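Speaker notes, Stultholm evening, September 27, 2018
Falls at home after 75: what families can do before the first one

Slide 1. Hello and who I am
Name, job, keep it short. Thank Solène Riviere for the invite and for the translated handouts. Mention handouts are by the door. Bathroom also by the door, people will ask.
Don't start with the statistics!! Did that in June, lost the room.

Slide 2. The Custesell survey
Our own survey, small, say so. 174 households, one town. 26 said there had been a fall in the past year and they had not told a doctor. Pause there.
Why not tell? Shame, fear of being moved out, "it was just the rug." Read the rug quote slowly.
If someone asks about the age split - I don't have it, take their email.
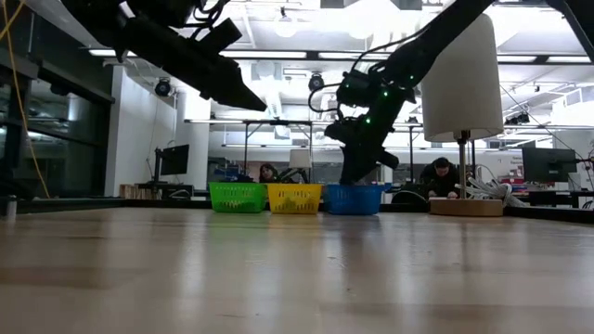
Slide 3. Rooms, in order of trouble
Bathroom first. Then stairs. Then the bit between bed and toilet at night, which gets forgotten.
Grab bars go into the wall, never suction cups on old tile. Night light low down, by the baseboard. Rugs: take up or tape down, have the argument once and be done.
Kitchen: everyday things between hip and shoulder height. No step stools. Tell the one about my aunt and the jam if time is ok.
Shoes. Closed heel. Slippers are the enemy, people laugh, then they go home and look at them.

Slide 4. Medicines
Ask the pharmacist for a review, bring everything in a bag, incl. the sleep stuff bought without a prescription. Dizzy on standing = say so at the next visit. Nobody stops a pill on their own because of my talk, SAY THIS TWICE.
Eyes too. New bifocals and stairs are a bad mix the first weeks. 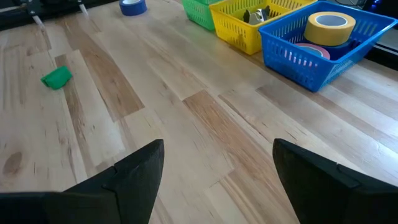
Slide 5. Strength and balance
The Onishi class format: 2 sessions a week, chair behind you, a person next to you. Heel raises, sit to stand, walking heel to toe along the counter.
Do the sit to stand with the audience. Only those who want to. Check chairs dont slide first.
Skip the chart if we're past the half hour.

Slide 6. After a fall
Don't haul them up straight away. Ask where it hurts. Hit head, or on blood thinners: call, even if they say they're fine. Otherwise roll to side, onto knees, sturdy chair, rest, then up.
Write down when, where, what they were doing. Doctor will want it and memory goes fuzzy by teh next day.
Practice getting up off the floor on a good day, with someone there.
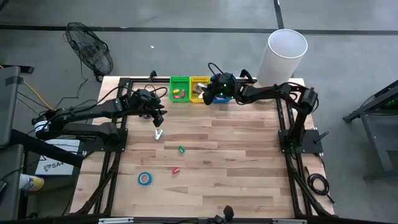
Tabletop with two black robot arms and a small silver clip

Slide 7. Questions I always get
Alarm pendants: good if worn. Most hang on the bathroom hook. Ask which hand, which cord, does it bother them at night.
Lekari phone line: number on the handout, back page. They don't do home visits, correct anyone who says they do.
Who pays for the grab bars: depends, send them to the town office, don't guess.

Last thing: pick 3 changes, write them on the card, do one this week. Collect pens. Solène locks up so be out on time.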